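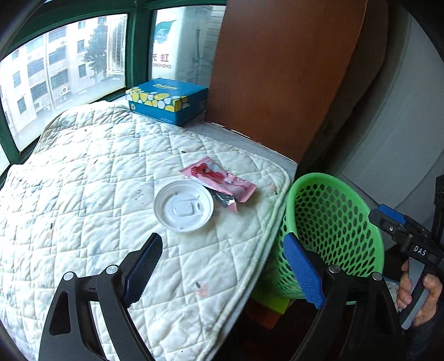 Snack wrapper, a lid, the quilted pad by the window. Train picnic season is open!

**1/** OK friends, I did it. I rode the slow train from Gestel to Irkent, all 403 kilometers of it, and I have so many feelings about slow trains now. Thread!

**2/** The fast one skips everything. The slow one stops 14 times, and at half of those stops you get long enough to stand on the platform and stretch and smell what somebody's cooking across the road. I loved every stop.

**3/** Best one: Celside. Tiny station, green benches, a clock that runs four minutes ahead (the conductor told me to trust his watch). There's a bakery right across from platform 2 called Grabowska and they do a poppy seed roll the size of my shoe. I bought two. I should have bought more!!

**4/** Sit on the left going out. The river shows up just after Celside and stays with you for ages, and when the light gets low the whole valley goes this pale orange color. I put my book down and never picked it back up.

**5/** Things I'd pack again: thick socks, a real mug, a deck of cards, way more snacks than seems reasonable. Things I'd leave home: the second book, the third book.

**6/** A woman across the aisle, Kalkidan Tekleab, has been riding this line since she was a kid visiting her aunt. She taught me a card game I still don't understand and beat me at it all the way to Irkent. Kalkidan, if you ever see this, I want a rematch.

**7/** People keep asking about the heat. Cars 1 and 2 are toasty, the last car is chilly. Bring a sweater and you're fine anywhere. Power outlets only by the window seats.

**8/** Tickets: get the paper one at the counter in Gestel. It lets you hop off and get back on the same day, and the app version doesn't. I hopped off once, for the rolls (see post 3, still thinking about them).

**9/** Going again in March when the snow's melting and the river's high. If you've done this line in spring, tell me which stop I should get off at! And does anyone know if Grabowska is open early?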